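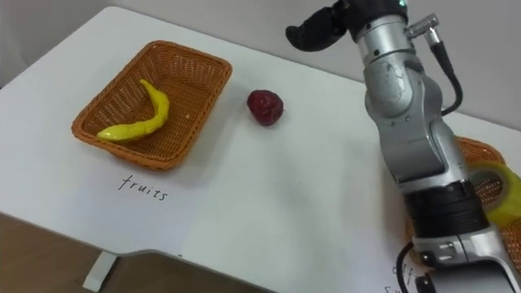
Play shop day at Jandamia! May is our sorting month and I've been looking forward to it since Easter. The wicker basket is back for another year (it's survived so much) and "fruits" is written straight on the tabletop in front of it, with the yellow banana in already and the little dark red one still out on the table.

I love writing on the table – no card labels sliding off!

Next up is veg. I've got 12 bits of play food to go through before home time, and the peas from the Wulalstead toy swap are SO good.

Anyone got a spare basket like this one? Any size, I'm not fussy – I'll happily collect.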